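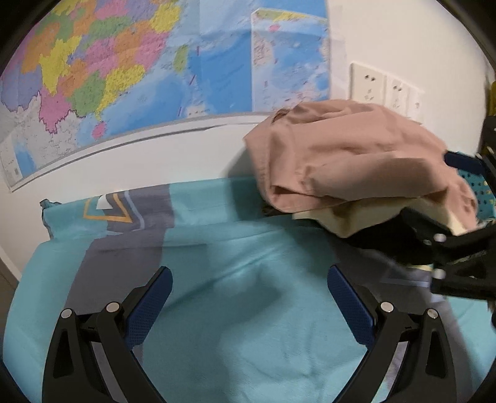 I have become a person who gets up early, and I did not see it coming. For most of my adult life I was a midnight type - couch, tea, one more episode, then a very grumpy alarm. Then in the spring I signed up for a beginner birding walk at Jurnness Lagoon, mostly to get out of cleaning the gutters, and now I can't shut up about it.

The walk was led by Francine Arsenault, who has been going down to that lagoon for 40 years and still gets a bit squeaky when a spoonbill turns up. We'd been told to be at the car park by half past five. I grumbled the whole drive. Then the light started coming up over the mudflats and there were stilts everywhere, picking about on those ridiculous pink legs, and a swamp harrier came over the reeds and the whole lot went up at once. I forgot I hadn't had breakfast.

What I love most is how quickly your ears change. A year ago the morning noise outside my window was just "birds". Now I lie there with my eyes shut and sort them out before I've even moved. Magpie first, nearly always. Then the wattlebirds having their argument (they sound like somebody trying to start a mower), then the little silvereyes in the lilly pilly, and if I'm very lucky the pardalote that hangs about in the big gum two doors down. I'd lived in this house for six years before I heard that pardalote! It must have been calling the whole time.

I started a list, of course. I said I wouldn't. It's in an old school exercise book and it stands at 56 species, 17 of them from my own backyard, and I'm still cross about the one I had to cross out. I'd put down a Baillon's crake on the strength of a brown blur. Kamala Hegde looked at my notes, looked at me very kindly, and asked whether it might have been a rat. It might have been a rat.
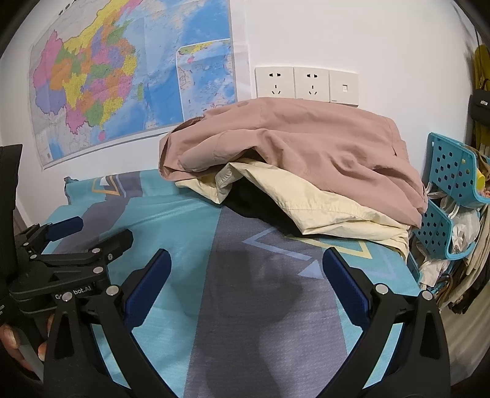 Kamala is also the reason I own proper binoculars. I'd been using my dad's old pair, which weigh as much as a brick and show you two of everything, and she lent me her spare 8x42s for a weekend. I gave them back on the Monday and bought some the same afternoon. If you're thinking of starting, try a few pairs before you spend anything. The expensive ones aren't always the ones that suit your face, and I found the 10x pair in the shop too shaky for me to hold on anything smaller than a pelican.

Other things I've picked up, mostly by doing them wrong. Don't wear the crackly raincoat. Look at the bird first and the book second, or you'll look up and be staring at an empty branch. Learn your ten most common birds really well, so the odd one out jumps at you. And take a snack that doesn't come in a noisy packet - I've gone over to bananas.

The big day for our group is the February wader count out at Skekusar Point. Last summer they had more than 3,000 birds on the sandspit at high tide, and a good share of them were red-necked stints, which weigh next to nothing and fly here from Siberia. I've read that sentence in three different books and I still have to stop and have a little think each time. From Siberia! I've had to lie down after the drive from Bansal.

I've been given the job of writing down numbers while the people who can tell a stint from a sanderling call them out, and I'm thrilled with it. I've been practising my tally marks. Francine says to bring two pencils, a hat that ties on, and something to sit on, because the rocks are sharp and the tide takes its time.

Before then I'm hoping to get up to the Erkham track for the lyrebirds. They're meant to be quieter at this time of year, so I may well walk four hours for a few scratchings in the leaf litter. I'm going anyway. If anybody local knows a good spot along there, or wants to come along and share the petrol, leave me a comment. I'll be leaving at five, and there'll be bananas.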